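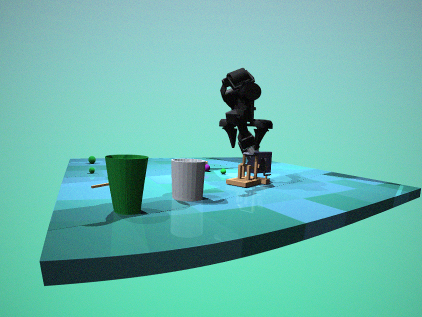 Brondgate Readers > Old Novels > Has anyone finished The Widow of Hayes?

marrowfat
I'm on chapter nineteen of The Widow of Hayes and the widow has yet to lose her husband. He has a cough. He's had it since chapter two. Does he die, or should I make other plans for the winter?

pennyblack_77
He dies. You get a whole chapter of rain first, then a chapter where the doctor's horse is tired, and then he rallies. But he does die.

marrowfat
He RALLIES?

pennyblack_77
For about 60 pages. He takes up the flute.

Clement_O
I'll defend the book, as I seem to do every February. The slow start is the point. It came out in monthly parts, and readers were meant to live with that cough the way the household does. When the parlor finally goes quiet you feel it. Read in one lump it drags, sure. So would a year of anyone's mail.

gristmill
I've read plenty of serials that don't need a flute. The author was paid by the part and you can hear the meter running. Look at the scene where Lydia walks to the churchyard gate. She sets out, she thinks about her mother, she thinks about the gate, and we get a poem. Then she goes home because she forgot her shawl.

Clement_O
The shawl matters later.

gristmill
The shawl matters 350 pages later, by which time I'd forgotten she had shoulders.

tansy_and_rue
Which edition are you all reading? Mine is the Clornau reprint and there's no flute in it at all. He coughs, there's some rain, he's gone by chapter sixteen. I cried on a bus.

pennyblack_77
The Clornau is the cut one. They took out most of the flute and the entire curate.

tansy_and_rue
There's a curate?

marrowfat
There is so much curate.

Clement_O
Please don't judge it by the Clornau. They cut the second proposal too, so when Lydia turns down Mr. Aldous at the end it comes out of nowhere. In the full text she has already refused him once, politely, over a ham.

tansy_and_rue
I liked it coming out of nowhere. I thought she just finally had enough of him. I'm not sure I want the ham version.

gristmill
With tansy on this. A cut that improves the ending is called editing.

Clement_O
A cut nobody warns you about on the title page is called something else.

marrowfat
Can we agree the deathbed scene had better be good? I've put in the hours.

pennyblack_77
It's good. I'm not soft about these things and I had to go stand in the kitchen. The daughter reads him the seed catalog because he asks for something cheerful. Then she keeps reading.

gristmill
Fine. The seed catalog is good. I'll give it the seed catalog.

Clement_O
Putting that in my signature.

oldhand_bb
Popping in as the person who runs the reading list. The introduction by Benedetta Bortolotti in the Trendelik edition goes into the cuts properly, with a table of what went missing from which printing. Read it after the novel. She gives away the shawl in her second paragraph.

tansy_and_rue
How long is the Trendelik?

oldhand_bb
Just under 1000 pages with the notes. Small type.

tansy_and_rue
I'll be keeping my bus version, thanks.

marrowfat
Update, 2 a.m. He has picked up the flute. The curate has asked to hear it.

pennyblack_77
Oh no, you're at the duet.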